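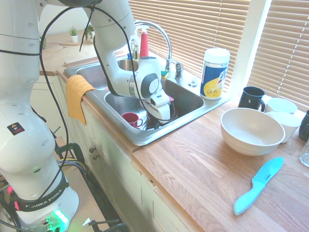 Right basin of a double sink, with a red mug and a dark round dish.

Starby: words people use in the kitchen

Starby is a collection of household words and short sayings, gathered from people talking about cooking, washing up and putting things away. Release 5 holds 2,137 entries, and we're so happy with how it has grown! If you love the little differences in how families talk (is it a dishrag or a dishcloth? a skillet or a frying pan?), there is plenty in here to get lost in.

What's in the folder

entries.csv has one row per word or saying, with the meaning, the town and the speaker's age group.
notes.txt has longer comments from the people who sent words in. Read this one first, it's a joy.
places.csv lists the towns. Nimri and Bavstead have the most entries by far.

Where the words came from

Marwan Dabbas started the list with 600 words from his own relatives in Nimri. Ida Fröhlich added the Bavstead part, mostly from long talks at kitchen tables, and typed up every bit of it herself. The spelling follows what each speaker asked for, so the same word may show up two or three ways — please don't merge them!

Known gaps

Children's words are thin. So are words for sinks and drains, though we did get 40 new ones in August and some of them are wonderful. The age group is blank wherever the speaker preferred not to give it. Sayings with more than one meaning get a row for each, so count rows with care.

Using it

Free for study, teaching, word games, whatever you like. Please name Starby when you share it. The files open fine in any spreadsheet program, but set the encoding to UTF-8 or the accents will break. The old Miralico word list is no longer kept up, and all its entries are in entries.csv now.

Last updated January 2021. Corrections and new words are very welcome — send the town along with them if you can.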